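Drasamby Bench Arm, Dish Handling Kit
Sold and serviced by Trorkness

I run the kitchen side of things at Dostulmont, and I wrote this page because I got tired of answering the same emails (keep them coming, though, I do like a chat!). We've had the arm going since August and it's changed our afternoons more than I figured it would.

It clamps to the bench and plugs into a regular outlet. Two black fingers on the end, plates up to a dinner size, and it'll work from a rack or a flat surface. The Öztürkmen mount is extra. Get the mount. I tried to save a few bucks and spent a whole Thursday re-levelling.

What's different for the crew? Well, we used to have 4 people on dishes after lunch and now it's 2, and the other pair moved over to prep, which they'd been asking for anyway. Same hours, same pay, and a lot less grumbling about sore wrists. Somebody still has to scrape, and somebody has to keep an eye on the arm, so don't go buying one thinking you can all head home.
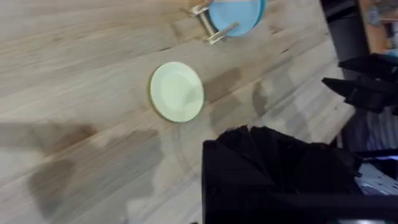

Glassware is a separate set of fingertips, colour-coded grey, and I'd hold off until you've got plates sorted. Training took us one morning.

Fingertips, pair: $49
Öztürkmen mount: $118
Arm and kit: ask Trorkness for a quote, they'll want your bench measurements first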